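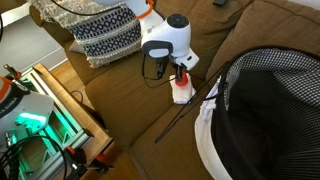

家里旧电脑重装和日常打理的一些土办法

上次写完换键盘那篇,收到好几封信问我旧笔记本到底怎么伺候。我家一共三台老机器,一台在厨房放菜谱和收音机,一台在工具间查图纸,还有一台塞在鞋柜上面当备份机,都装的 Linux。我不是搞这行的,都是自己摸索加上到处问人攒下来的法子,想到哪儿写到哪儿,你们挑着用。

先抄配置,再动手

重装之前我一定先拿张纸,把下面这些抄下来:无线网名称和密码、打印机型号、电脑里自己改过的快捷键、浏览器装了哪些插件。听着很傻对吧?可是我有一回全都存在要格式化的那块硬盘里,存得特别整齐,然后一键清空,打印机型号还是趴到柜子底下拿手电照着看的。

已经装了的软件可以导出一份清单。用 Ubuntu 或者 Debian 的,终端里打一句 apt-mark showmanual > 清单.txt,出来的就是标记为手动安装的那些包,拷到优盘上。里头会混进一些系统自带的,不用管它,装新系统的时候对着看一眼,缺什么补什么。千万别一股脑全装回去,我装回去过,三年前试着玩的一堆东西全回来了。

启动优盘单独放

做启动盘的优盘我专门留了一个红色绳子的,挂在工具间门后的钉子上,谁也不许拿去拷照片。做完以后校验一下再用,下载页面旁边一般都有一长串校验码,终端里 sha256sum 加文件名,跑出来对一对。我的习惯是只对前六位和后六位,Alasdair Dalgleish 在论坛里说我这样偷懒迟早出事,整串粘贴到一起让电脑去比也就多花两秒。他说得对,我现在改了(大部分时候)。

写优盘的时候拔掉别的移动硬盘!这条我想写得大一点。用 dd 命令的人尤其要看三遍盘符,写错了是救不回来的。不熟的话老老实实用图形界面的工具,慢一点就慢一点。

风扇和灰

厨房那台最脏,油烟加面粉,糊在散热口上像毛毡。我的做法:关机,拔电源,能拆电池的拆电池,把后盖螺丝按位置插在一块泡沫板上,板上先用笔画个笔记本的轮廓。螺丝长短不一样,插错了地方拧进去会顶到里面的东西,所以画轮廓这一步别省。

吹灰的时候用一根牙签轻轻别住风扇叶片,别让它跟着疯转。软毛刷我用的是没用过的腮红刷,五金店那种油漆刷掉毛,掉进去更麻烦。键盘缝里的面包渣拿便利贴有胶的那边去粘,比吸尘器管用。屏幕只用拧得很干的超细纤维布,布上喷水,别往屏幕上喷。

硅脂我一般不动。除非清完灰温度还是下不来,那再考虑换。看温度装个 lm-sensors,打 sensors 就出来了。工具间那台干重活的时候到过 100 度,吓得我当场给它关了,后来清完灰又换了硅脂,同样的活儿最高跑到 66 度。

电源线贴标签

三台机器三个充电器,长得一模一样,插头也都插得进去,电压偏偏不一样。我给每根线两头都缠了一圈彩色胶布,厨房绿的,工具间黄的,备份机蓝的,机器底下也贴同色的一小块。以前用 Susavo 的标签机打字,打得漂漂亮亮,结果厨房那根沾了油没多久就卷边掉了,还是电工胶布耐造。

想讲究一点,再在胶布上拿油性笔写个电压。家里来客人要借充电器的时候,他们自己会看。

家里的无线网

老房子墙厚,我在 Jellcombe 住的这栋尤其厚,工具间信号一格都没有。试过铝箔,试过把路由器架到冰箱上(别学,冰箱顶上是最糟糕的地方之一,那么大一块铁),最后是把路由器挪到楼梯口,立起来,离地一人高,就够用了。挪之前先别买东西,端着笔记本在屋里走一圈,把每个房间的信号记在纸上,挪一个地方再走一圈。走两三趟心里就有数了。

客人网络单独开一个,密码写在小卡片上夹在冰箱门。自己用的那个密码不给出去。还有打印机也要记得看一眼,我家那台出厂的管理密码从来没改过,四个数字写在说明书第一页上,全世界有说明书的人都知道。改完之后的新密码我记在抽屉里那个本子上,没写在打印机肚子底下,这点进步我自己很满意。

备份

我试过很复杂的方案,坚持了不到一个月。现在就是最笨的:每个星期三晚饭后,把移动硬盘插上,跑一条 rsync,去洗碗,洗完碗回来拔掉收进抽屉。

命令我写成了一个小脚本放在桌面上,双击就跑。第一次用的人加上 -n 先空跑一遍,它只告诉你打算干什么,什么都不会真的动。另外 rsync 源文件夹后面那个斜杠,有和没有是两回事,有斜杠是拷里面的东西,没斜杠是连文件夹一块儿拷过去。我因为这个斜杠弄出过照片套照片套照片的一大串目录,手指头都点酸了。

硬盘插上以后先看看还剩多少地方,df -h 就行。每过几个月随便挑一个文件夹,从备份里拷回来打开试试。我去年春天的照片一共 3214 张,就是这么试的时候发现有一个文件夹压根没进备份,权限不对,脚本报了错我没看。现在脚本最后一行加了句话,出错就弹个窗口出来,洗碗回来一眼能看见。

日志记在本子上

每台机器旁边都挂了个小本子,改了什么就写一行。比如"十一月,换了内存条,声音没了,拔了重插好了"。字丑没关系。下回再出毛病,翻前三行,十次有七八次毛病就在那三行里面。

Giorgia Russo 写信来说她用手机拍照代替写字,每拆一步拍一张。我也拍,拆机的时候拍照确实好使,排线怎么绕的光靠记性不行。只是改设置这种事我还是写下来,照片一多就找不着了。

去网上提问之前

我问过的蠢问题太多了,挨过不少说,现在提问前会先凑齐这几样:机器型号,系统版本(lsb_release -a 能看到),做了什么之后出的毛病,屏幕上的报错原文。报错一定要复制文字,别拿手机斜着拍屏幕,人家想帮你都没法搜。

标题写具体点。"电脑坏了求助"没人点进去,"升级后无线网卡不见了"十分钟就有人回。解决了记得回去说一声是怎么解决的,后面来搜的人会谢谢你。有一回我搜一个休眠的毛病,搜出来的帖子跟我一模一样,最底下楼主写"好了,已解决",没了。气得我去泡了杯茶。

别人给的命令先看懂再敲,看到 sudo 更要停一下,每个词查一查什么意思。sudo 后面跟着 rm 的,我一律先去问第二个人。

零碎几条

合盖不休眠:厨房那台我要合着盖放收音机,在电源设置里找"合上盖子时",改成什么都不做。有的桌面没有这一项,要去改 logind.conf,改之前把原文件拷一份,名字后面加个 .bak。

老电池:一直插着电用的机器,有些牌子能在设置里把充电上限从 100 调到八十,能调就调。摸着鼓了的电池马上停用,别按它也别扎它,送到回收点去。

键盘洒了水:先断电,再倒扣,别的都往后放。甜的饮料比水麻烦得多,干了以后键会粘,通常得拆下来擦。

优盘总丢:买个最丑最大的钥匙扣拴上。

鼠标发飘:翻过来看看是不是粘了猫毛,我家十回有九回是猫毛。

Vittoria Pagano 问的那个扫描仪的事我还没弄明白,我自己那台也是扫到一半就停,换过线,换过接口,都一样。有谁弄好过请在下面留个言,写上型号和系统版本,我试了再来补这一段。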